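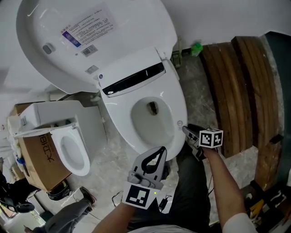 Alle paar Monate schickt mir jemand den Link zur Auflaufbremse für Fahrradanhänger von Coltaslow und fragt, ob sich das lohnt. Ich schreib's jetzt einmal auf, dann kann ich beim nächsten Mal hierher verlinken.

Vorweg: Ich fahre seit Februar mit dem Trasta, Einachser, Deichsel an der Hinterachse. Die Bremse hab ich selbst bezahlt, über 300 Euro mit Adapter. Von Kiiskinen, der Versand war okay, mehr hab ich über den Laden nicht zu sagen.

Das Versprechen auf der Packung: "Der Anhänger bremst sich selbst." Schöner Satz. Es steht nur nirgends, ab welcher Last. Ich hab zweimal hingeschrieben und beide Male das PDF bekommen, das ich schon hatte.

Also selber probiert. Leer: merke ich nichts. Mit zwei Kisten Wasser: merke ich auch nichts, außer dass es beim Anbremsen klackt. Erst mit 62 Kilo Pflastersteinen drin schiebt der Anhänger bergab spürbar weniger. Da tut sie was, das gebe ich zu.

Wie viele von euch fahren regelmäßig Pflastersteine?

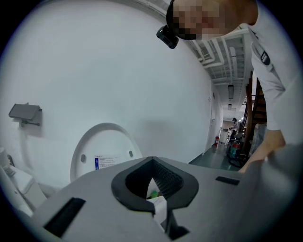

Benjamín Troncoso schreibt mir drunter, bei ihm greife sie schon mit dem Wocheneinkauf, ich hätte vermutlich die Feder zu stramm eingestellt, ab Werk sei die nämlich immer zu stramm.

Kann sein. Feder hab ich danach um zwei Umdrehungen gelöst. Ergebnis: Greift früher, ja. Greift dann aber auch, wenn man über eine Bordsteinkante rollt oder an der Ampel den Fuß absetzt. Am Ende bin ich wieder fast bei der Werkseinstellung gelandet.

Was mich mehr stört: Rückwärts schieben. Dafür gibt es einen Sperrhebel an der Deichsel, den man vorher umlegen muss. Mit Handschuhen kriege ich den nicht bewegt. Wer den Anhänger jeden Abend rückwärts in den Keller bugsiert, flucht jeden Abend.

Und vergisst man den Hebel danach, fährt man ungebremst los und denkt, man hätte eine Bremse. Eine Anzeige gibt's nicht. Ein roter Punkt Farbe hätte gereicht, den hab ich jetzt selbst draufgemalt.
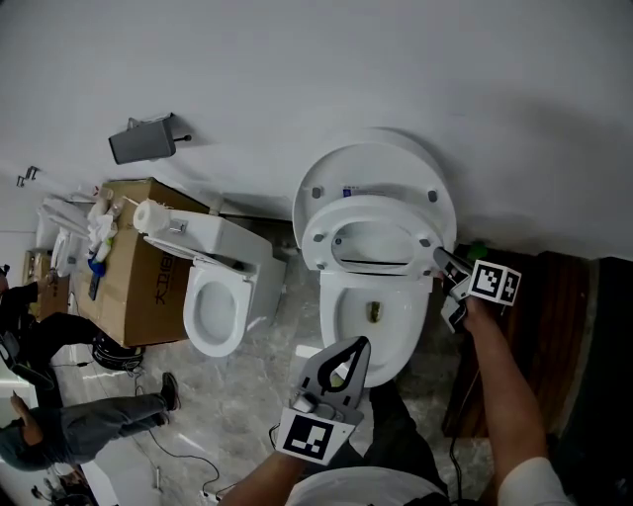 Weißes WC, Deckel und Sitz hochgeklappt

Verschleiß: nach 113 Kilometern mit Last war der linke Belag sichtbar dünner als der rechte. Im Forum heißt es "setzt sich noch". Das heißt es im Forum immer. Nachstellen geht, braucht aber einen 13er Schlüssel, der unter die Achse kaum drunterpasst.

Die Kuvico-Kupplung, die überall dazu empfohlen wird, hab ich auch ausprobiert. Weniger Spiel, stimmt. Dafür verträgt sie sich bei mir nicht mit der Steckachse, ich musste eine Scheibe unterlegen. "Passt an alle gängigen Rahmen" ist für mich inzwischen ein Warnhinweis.

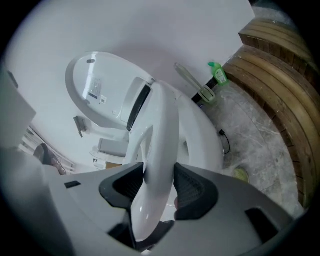
Die Scheibe hält bisher, trotzdem schaue ich vor jeder Fahrt nach, und das wollte ich mir mit der teureren Kupplung eigentlich sparen.

Bleibt die Frage vom Anfang. Flachland, Einkauf, ab und zu ein Sack Erde: lasst es und gebt das Geld für eine ordentliche Scheibenbremse am Rad aus. Berge und schwere Ladung: vielleicht, aber fahrt vorher mal bei jemandem Probe.

Falls jemand von euch eine Messung mit und ohne Bremse hat, Bremsweg, gleiche Last, gleiche Strecke: her damit. Vom Hersteller kenne ich keine. "Fühlt sich sicherer an" zähle ich nicht mit.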